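May
by Asanka Bhuiyan

My pre-check before I put money into a small private company, with notes

I go through these points every single time, even when I like the founders (especially then!). Tick, cross or question mark. Two crosses and I go do something else with my Saturday.

1. Share register seen, and it adds up to 100 percent
Tick for Gondisis, after a second try. The first copy they sent me was missing an option pool, and I only spotted it because I added up the column myself. They fixed it the same evening.

2. Articles and shareholder agreement read to the end
Tick. Look for drag-along, tag-along and anything called "consent of the board." Climow had a clause letting the board refuse any share transfer with no reason given, so whatever I bought I'd be holding until they felt like it. Cross for Climow.
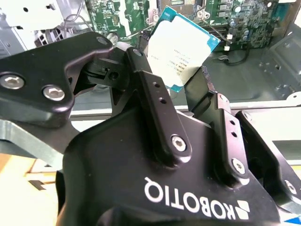 I did ask them to soften it, by the way, and got a very friendly no. Fair enough, it's their company, but I want that answer before I wire anything and not four years later.

3. Way out
Question mark, nearly always. With a listed stock I can sell from my phone while the kettle boils. With these I need a buyer, a trade sale or a buyback, and I write down which one I'm counting on. If all I can come up with is "somebody will want it" then it's a cross.

4. Price per share, and where it came from
Gunden wanted $400 a share on the strength of one earlier sale to a cousin. I don't count cousins. Bergeron had a proper round with outside money in it, so I had something to lean on, even if it still felt a bit rich to me.

5. Bank statements against the management accounts
Tick for Bergeron, cross for Gunden (promised Monday, still waiting). Three months is my minimum, and I'm happier with twelve.

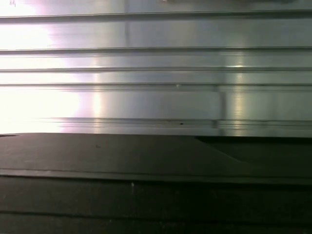 6. Forecast
Ask for the working file, formulas and all, because a PDF hides everything worth poking at. I change one number, usually the customer count, and watch whether the rest moves. Gondisis passed that – their cash line dropped right away and so did my mood. What I don't like is sales drawn dead straight from one side of the chart to the other, like the grooves across that brushed aluminum panel, with no slow month anywhere. Real businesses have a lousy August. Cross if I can't find one.

7. Who else gets paid first
Loans, preferred shares, directors' loans, unpaid tax. I make a little ladder on paper and put myself on it. I was on the bottom rung at Climow, under a bank and two founders' loans.

8. My own limit
$2000 for a first check, $4000 if I've known the business more than a year. I've broken this once and I still think about it in the shower.

9. Signed copies saved in two places
Open item for Gondisis. I have the agreement but not the share certificate, so I'm chasing it this week.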